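Plodton Bench Oil — Section 4: Oiling and Re-oiling Wood Boards
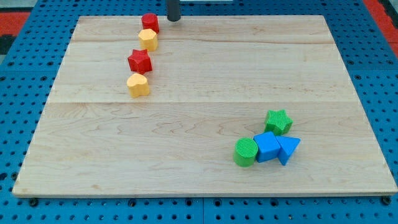

Prorka oil goes on bare wood only. Old varnish, wax, paint — all of it off first or the oil just sits there and goes gummy. Pale boards made up of seperate planks, like the maple-like one shown on the blue pegboard, need extra care along the joints, where oil pools. Clear everything off the top before you start.

1. Sand with the grain. 180 grit, then 240. Wipe off the dust.

2. Shake the can. Pour a little on a lint-free rag, never straight on the wood.

3. Wipe on thin, far edge to near edge. Do the front edge and corners last.

4. Wait 18 minutes. Wipe off anything still shiny, joints especially.

5. Stand the board on its side overnight. Air on both faces.

6. Repeat for 2 coats total. Kitchen boards get a third.

NOTE: Color goes darker with the first coat. Test on the underside if your not sure.

NOTE: Lightfoot rags (part 278) don't shed. Old T-shirts ok too, cut the seams off.

CAUTION: Oily rags can catch fire on their own. Lay flat outdoors to dry or soak in water in a lidded metal can. Do not ball up. Do not put in the trash wet with oil.

Re-oiling: when water stops beading. Skip step 1 unless the surface feels rough.

Cans from before September have the old Sultov cap — push down, then turn.

Questions on this section: Roy Pickering, parts desk, mornings only.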